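Jan 26, 2022

Budget sheet is due in March, so I spent the morning at the bench with Nima Khosravi going over what the arm needs. We wrote it up by hand first. 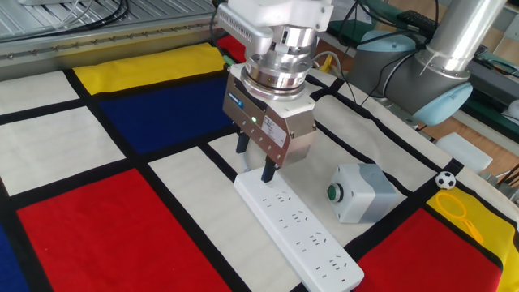
Gripper over the power strip, green light on.

Lullero wants 900 for a spare pair of fingers and a cable. Jutilach wants 1,000, but that includes shipping.

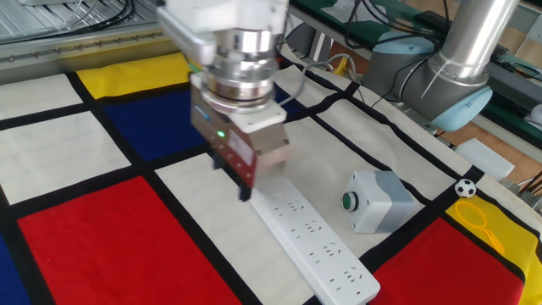

I would like to put the fingers first and leave the second camera for later. Nima wants both. The test objects cost us next to nothing — the little soccer ball and the yellow loop can stay as they are — so that line is 60 and done.
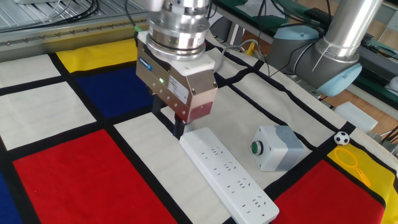 Fingertips just above the upper end of the strip.

Dehghan says delivery is 90 days. Too long for us.
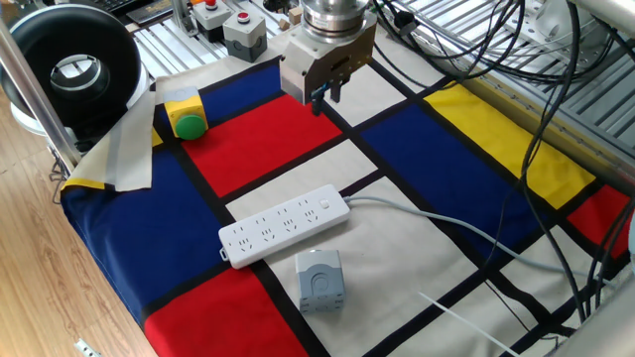

Same cloth, with the yellow button box on blue.

Call Brida about the mount tomorrow.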